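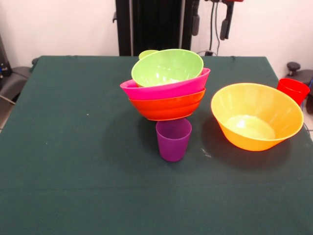
Three bowls nested, a big one and two cups standing apart, on the green cloth at the sorting station.

I run the dish room at the Hollis, a canteen that feeds four workshops and a daycare, and for most of my working life sorting was something I did with my hands while my mouth was busy talking. Since February we've had the Brelent doing a good part of it, and I've had to relearn my own job (at my age!). People keep asking me for tips, so I've written down what I know. Some of it works in a home kitchen too, arm or no arm.

Start with color. We had mostly white dishes before, and the Brelent was forever fumbling white on a white counter. Fiorella Melis from the daycare side said why not use the kids' plastic, and she was right. Bright bowls and cups on a dark plain cloth get picked up far better. Dark green is what we use. Skip anything with a pattern, and skip shiny oilcloth, which throws the lights right back up.

Pull the cloth tight and tape it underneath. A small crease is fine, but a proper ridge will tip a tumbler. For scuffs I use a barely damp sponge and a drop of dish soap, then a dry towel. Don't scrub in circles or you'll raise the nap and it looks worse than the scuff did.

Bowls go inside bowls, biggest at the bottom. Sounds obvious, I know, but our bowls came from different sets and they don't all sit flat in each other. One tilts left, the next tilts right, and by the fifth you've got a leaning tower. I stop at three. If a stack comes out crooked I leave it be until the arm has parked, then straighten it with one hand on the bottom bowl. Edin Kelmendi reached in early once and got a very rude bump on the wrist, so now there's a strip of yellow tape on the floor and we all stay behind it, me included.

Don't nest plastic straight from the rinse, by the way. The bowls grab each other and you'll be swearing at them. Ten minutes on the rack, upside down, with the rims propped on a chopstick so the air gets under. If two are already stuck, put ice water in the top one and stand the bottom one in warm water, and wait.

Cups stay single here. Tapered ones wedge, and the arm can't unwedge them. Leave a hand's width between each cup and its neighbor if you can. A cup shoved right up against a bowl is harder to get hold of from the side.

Now the people part, which I get asked about more than the bowls. We put through some 4,000 pieces in a busy week and nobody lost hours over it, though I'd be fibbing if I said we weren't worried. What did change is the talking. Bakari Muli and I used to stand side by side at the sink end and settle the whole world's troubles, and now he's at the loading side and I'm walking back and forth checking for chips and cracks. My shoulders are so much better! I do miss the gossip. We moved our coffee break so it overlaps again, and if your boss is bringing in a machine, ask for that early, before the new schedule gets printed.

Ask to be shown how to pause it, too, and practice until you can do it with wet gloves on. Ours got shown to the supervisor first and to us a week later, which was backwards.

Next time I'll do lids. I have opinions about lids.

We use cookies to improve your visit. By continuing to browse you accept our cookie policy. Accept | Settings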